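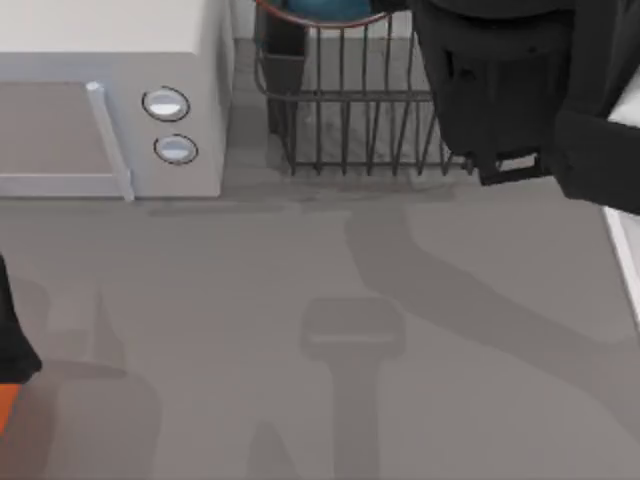
Microwave with two round controls beside the door handle.

Skomby Inflatable Kayak: Owner's Guide
Section 4. Getting Set Up at the Lake

Print this page | E-mail this page

Your first morning out is going to be a good one! Read this section through once at home, then bring it along in a zip bag.

1. Pick a flat, grassy spot near the water and unroll the hull with the Skomby logo facing up. Check the ground for sticks and fish hooks first.

2. Close all four air valves. The two side chambers share one hose length, so you can reach both without moving the pump.

3. Fill the floor until it feels firm under your palm, then the left side, the right side, and last of all the bow (this is the fun part, when it suddenly looks like a boat).

CAUTION: Stop pumping when the seams lie flat. Never use a gas station air hose.

4. Slide the tracking fin into its slot from the rear and push the pin through until it clicks.
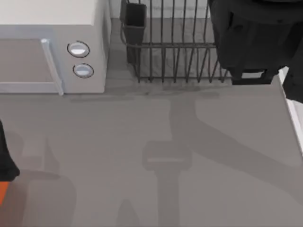
Ivanov

5. Clip in the seats. Paddling alone? Set the front seat back to the middle rings and leave the other one in the car.

6. Load your gear low and close to the center. The limit is 227 kg, and that covers people, dog, cooler, everything.

NOTE: The Wokeo dry bag straps fit the rear rings only.

7. Put on your life jacket, carry the kayak to knee-deep water, and step in at the middle. Don't drag it over gravel.

If the sun is strong, let a little air out whenever you pull up on shore for lunch. The chambers firm up fast on hot sand. Top them off again before you head back out, and enjoy those quiet coves!

Comments

lakerat1000: Took ours to Povo on the holiday weekend and step 3 saved us. We'd been doing the sides first and the floor kept bunching up.

Dee: Does the fin fit the older hull, the one with the gray valves?

paddle_mom: @Dee mine does but the pin is stiff. A bit of dish soap helped.

Dee: Thanks, will try it!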